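Sim results and what I'd want before believing them
Speaker notes, Storkstead workshop, Mar 1, 2021
Floarea Bucur

Start without the title slide. Say straight off that I worked on this and I'm still not convinced by it.

The claim, as Roussel wrote it up: a grasping policy trained wholly in simulation, no real data, picks and holds household shapes at a rate that would make most of us jealous. We reran it on Govska, same weights, 300 trials. The rate held up. Fine. My trouble is with what the rate measures.

Next slide, the wrist view. White cylinder between the fingers, wood behind it. Let people look, don't talk over it.
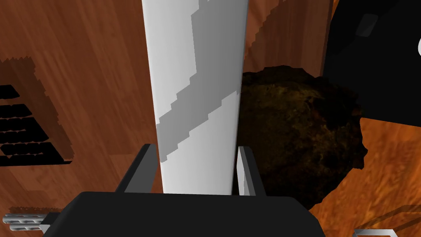

What does the simulator count as a successful grasp?
Both fingers report contact and the object stays between them for 3 seconds. Nothing in the rule asks whether it could be lifted, turned or put down again.

Pause there. Somebody will say the rule is standard. It is, and I used it for years. Say that too.

Then the friction table. We changed one number, finger friction, by an amount well inside what you'd get from a dusty pad. Success dropped by 23 points. The paper has a single line on friction and it's in the appendix. (If short of time, skip the table and just say the number.)

Seeds: 7 runs, and the write-up shows the best one. I asked for the rest and got them in June, so credit where it's due. The spread is wide. Don't put the plot up, it starts an argument about error bars.

Slide after that, gripper with nothing in it, plain floor, window at the side. Talk about resets: a trial that starts badly gets thrown out and never reaches the total. I want those put back in. 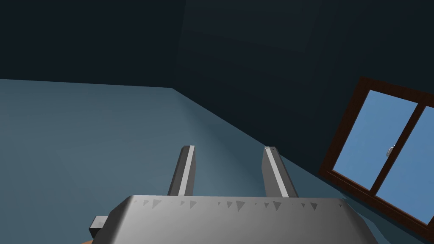 Deolinda Simões objected at the dry run that throwing out bad starts is fair if the planner caused them, and that I was blaming the policy for somebody else's bug. Partly agree. But then publish both totals and let readers choose.

Last bit: Udo has the rerun scripts. Ask him for the settings file as well, the defaults are wrong.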